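Erkora Home Skills, Unit 2: The Counter
Course handout, July 4, 2024

Last time we did the junk drawer, and most of you survived. This unit moves up to the counter, where things go to be put away later.

Start with zones. A caddy of packets belongs where people stand to make a drink. Pepper belongs near the stove, although it will travel. The cutting board gets the best stretch of counter, and whoever parks the mail on it loses the argument in advance.

On boards: wash both sides, stand it up to dry, oil it when it starts to look thirsty. A raised rim or a groove holds juice. It also holds crumbs – see your homework.

Wood and marble patterns:

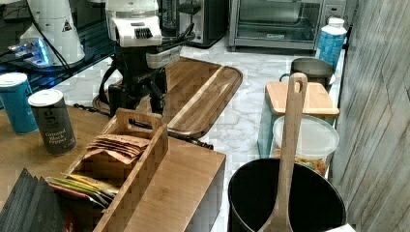
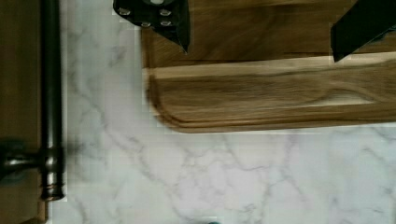
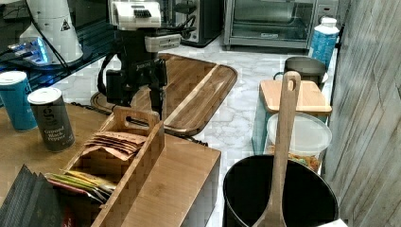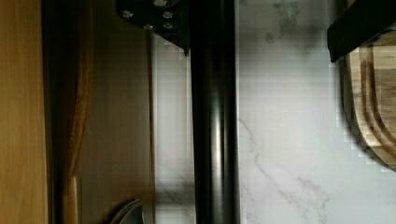 The Titora section wrote in to object that a caddy is only a junk drawer with a handle, and that their packets had been perfectly happy in a bowl for 20 years. They would also like it noted that oiling a board is a hobby and should be graded as one.

Noted. It will not be graded as one.

Homework: empty one caddy or bowl, throw out any packet you can't identify, and put back what you would use in July. Sort by use, then by color if you must. Bring the leftovers to Room 703. Soy sauce stays home, after what happened to the carpet.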